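Washing and Folding Trimmed Cloths

Trimmed cloths lose their shape when the edging and the body shrink at different rates. The method below suits cotton and cotton-blend pieces with a contrasting border. Check the care label first.

1. Shake the cloth out and brush off lint. Pretreat spots with liquid detergent and wait 14 minutes.

2. Wash cold on a gentle cycle. Do not use fabric softener. It leaves a film that reduces absorbency.

3. Remove the cloth promptly. Pull the two long edges straight, then the short ones. Work from the corners toward the middle of each side.

4. Dry flat or over a wide rail. Narrow line leaves a crease across the body.

5. Fold in half with the trim on the outside, match the corners, and smooth toward the fold. Repeat once.
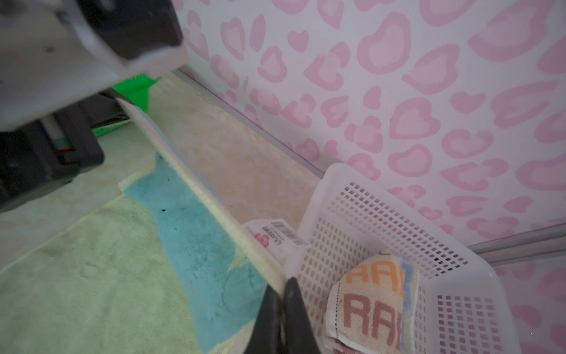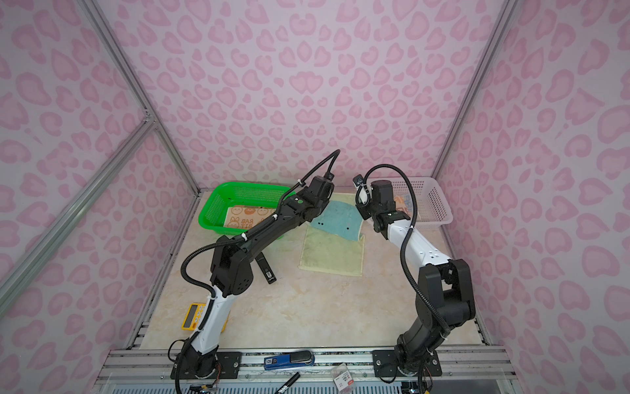

Blue cloth during handling. The cream edging shows in the first view.

If the border still ripples after drying, mist it and press from the reverse side on a medium setting. Lift the iron between positions; sliding it stretches the trim.

Store no more than 4 cloths per stack. Heavier stacks set the folds. Refold along different lines every June if the cloths are not in regular use.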